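Chapter 6
Building a Hand-Held Gripper

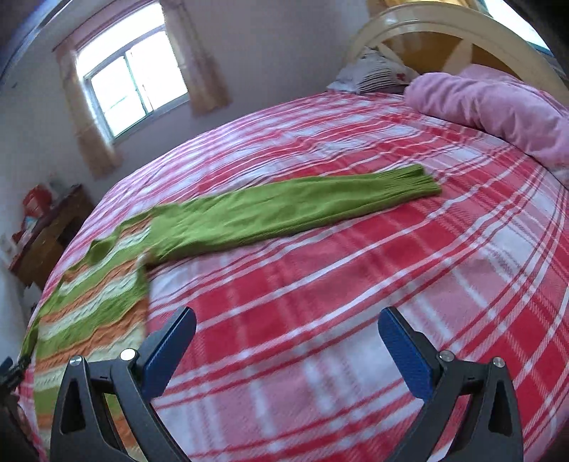
Figure 6.1 The two fingers of a hand-held gripper, open over a bed with a striped sweater laid flat on it. The blue pads face inward.

In this chapter you will:
Choose a linkage for a two-finger gripper
Cut, drill and pin the finger parts
Fit the pads and set their angle
Mount a camera that sees both fingertips
Test the finished tool on cloth

6.1 What you are building

The first five chapters dealt with parts that stay on the bench: motors, brackets, switches and the small control board. From here on the parts have to move together and take hold of something. The project for this chapter is a gripper with two fingers, held in the hand and worked by a trigger. It has no motor. You supply the power by squeezing, and the linkage turns the squeeze into a closing motion at the pads.

A hand-held tool is a good first gripper for a home build. Mistakes show up quickly because you feel them. If a pin is tight, the trigger drags. If one finger leads the other, the object shifts sideways as you close on it. The same fingers will be bolted to the Condel arm in Chapter 9, so the mounting holes are laid out with that in mind.

Look at the fingers in Figure 6.1. Each one has an outer arm and an inner link, joined with pins, and carries a long rounded pad. The outer arms have elongated openings through them. Our plan uses the same general layout, with a few changes to suit hand tools and a small drill press.

6.2 Why start with clothes

Most books begin with a wooden block. A block is easy to pick up and tells you very little about your pads, as almost any surface will hold it. Cloth is harder. It folds, slides over itself and lies so flat that the tips may pass over it without catching. A sweater on a bed has nearly everything you need for a first set of trials. A sleeve is narrow enough to go between the fingers. A ribbed cuff gives the pads an edge to bite on, and the body is wide and has to be gathered before it can be lifted.

The surface underneath matters too. A mattress gives when you press on it, so the fingertips can push down a little and come together under a fold. On a hard table the same movement stops short, and the tips skate. Try both before you decide that the pads are at fault.

Pattern can also be a nuisance. Stripes on a checked sheet are easy for a person to sort out and less easy for the simple vision program in Chapter 10, which looks for edges. Keep a plain sheet nearby for comparison.

6.3 The linkage

Each finger is a four-bar linkage. The body of the tool is the first bar and does not move. The outer arm and the inner link are the second and third, and the piece that carries the pad is the fourth. When the trigger pulls the inner link, the outer arm follows and the pad swings inward.

The distance between the two pins at the body sets how much the pad turns as it travels. If the outer arm and inner link are the same length, and the two pin spacings match, the pad keeps one angle all the way. If the lengths differ, the pad tips as it closes. For cloth, a little tipping toward the point is useful. The tips meet first and pinch the fabric, and the rest of the pad closes behind them.

The outer arm on the Namport plan is 117 mm long, measured from pin center to pin center. Do not measure from the ends of the blank. The ends are rounded off later and the amount removed varies from one builder to the next.

Drill both outer arms together, clamped as a pair, and do the same with the inner links. Mark the faces that were touching. When the arms go on the tool, those marked faces should point toward each other. Any error in the drilling is then mirrored, and the pads will still meet in the middle.

6.4 How far to open

With the trigger released, the pads on our tool stand 130 mm apart at the tips. That is wide enough for a rolled towel or a folded blanket, and still small enough that the fingers close fully in one squeeze. A wider gap needs a longer trigger stroke, and people with small hands will struggle with it.

Check the closing force before adding the pads. Hang the tool from a hook, close it on a kitchen scale turned on its side, and read the scale with the trigger fully squeezed. Write the number in your build log. You will want it again in Section 6.8, after the pads are on and the pins have worn in.

6.5 Materials and tools

Set aside about 14 hours for the whole build, spread over several sessions. The glue on the pads has to stand overnight.

You will need:
Flat stock for the arms and links, 2 mm thick
Steel pins and retaining clips
Rubber sheet with a textured face
Contact adhesive
One Mukard trigger handle, or the shop-made handle in Appendix B
Drill press, center punch, files and a small vise

Readers working in a shared shop should book the drill press for the first session and leave the filing for home. The Rozīte clips sold with the pin set are a tight fit — press them on with pliers and wear eye protection.

Start with the outer arms. Section 6.6 gives the marking-out drawing at full size.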